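3. Building the cell in a living room

3.1 Why we didn't use the workshop

Most of the tidying-up papers I read before starting this had a lovely clean bench, a white backdrop and a row of objects set out at equal distances. I wanted the opposite. The shared workshop in Storudthorpe where I do most of my building has a good solid bench, and the first version of the Fisance software was written there, but every object I handed the arm was one I'd put down a minute earlier, and I knew where it was going before the arm did. So for the second round I moved the whole lot into a living room, with the furniture left where it was, and started again from the mounting upwards.

The arm is a Franka Emika, and it's by far the grandest thing in the project. Everything else is from the workshop scrap shelf or was already in the house. The job itself is dull on purpose: pick up a bit of rubbish, carry it to the bin, let go of it over the opening. I've called the task list Munell (it was the name of the folder and it stuck), and it has three kinds of item in it - bottles, cans and crumpled paper.

3.2 The mounting

I spent far longer on the table than on the code, and I'd do the same again. The base sits on a wooden side table with a black metal frame, which puts the shoulder at a handy height for reaching down to the carpet as well as across the coffee table. My first attempt, back in October, had the arm on a taller stand, and it could see over everything and reach almost none of it. Anything near the floor meant stretching the elbow nearly straight, and the motion planner would sulk and give up.

Moving to the side table brought its own trouble. A light table on carpet will rock when a heavy arm swings above it, and on the early runs I could watch the whole base nod at the end of each fast move. I packed weight on the lower shelf, slowed the last part of every move to a third of its usual speed, and the nodding settled enough that I stopped writing it down. Anyone copying this should bolt the base properly through the top and check the bolts before each session. I found one loose after a long weekend of runs and felt rather ill about it.

3.3 Placing the bin

The bin stands on the floor beside the coffee table, and its position is the only thing in the room I fixed. I taught the arm a single point above the opening by hand, then let the software add a small sideways shift depending on the item. Figure 1 has a bottle at that point.

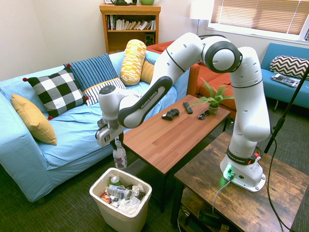 Figure 1. Plastic bottle held upright over the bin, living-room cell.
Text and build notes: the author, Storudthorpe workshop. Wednesday, April 29, 2026.

I left the bin well filled for a good part of the trials. An empty one is too kind to the robot. With cans and packaging already close to the rim, a bottle let go from above can land on the heap and tip back over the side, and a method that only checks whether the fingers have opened will happily score that as a success. I scored by hand instead, from the sofa, and an item counted only if it was still in the bin when the arm had gone back to its rest position.

Bottles turned out to be the awkward ones for sensing. Clear plastic gives the depth camera very little to work with, and daylight through the blinds made it worse in the mornings. The Manríquez filter, a bit of smoothing code I wrote for an older project and named after the street I lived in at the time, helped by throwing away depth readings that jumped about between one reading and the next. It also threw away a fair number of good ones. I kept it in for bottles and switched it off for everything else.

3.4 Household clutter

I made one rule for myself, and it was that I wouldn't tidy up for the robot. The game controller and the TV remote stayed on the coffee table, the fern stayed too, and the cushions lived wherever they'd been left on the sofa. None of these are targets. The arm has to work round them, and the planner treats the whole table top as a block with a bit of extra height on it, which is crude but has kept the fern alive.

The upper links were more of a worry to me than the gripper. When the hand goes low between sofa and table, the rest of the arm makes a tall arch over the room, and it's easy to forget that the elbow is sweeping through space of its own. I drew a second keep-out block for the armchair side and made it generous. Nobody sits in the room during a run except me, on the sofa, out of reach and with the stop button in my hand.

3.5 Trials

I ran 197 attempts in the living room after a warm-up of 100 in the workshop. The two sets aren't a fair comparison and I haven't treated them as one, as I changed the mounting, the speeds and the filter in between. What I can say is that the failures moved. In the workshop nearly all of them were poor grasps. In the living room the grasping was a bit better, and more of the trouble came at the other end, with paper clinging to a finger pad or a bottle rolling off the heap.

Paper is still the one that annoys me. A tight ball drops cleanly, but a loose tissue can hang on to the gripper all the way back to rest. I tried a little shake over the bin - some 2 seconds of quick wrist movement - and it did get the tissue off more often, at the price of setting the side table rocking again. For the runs reported in the next section the shake is turned on for paper only, at half the speed I first tried.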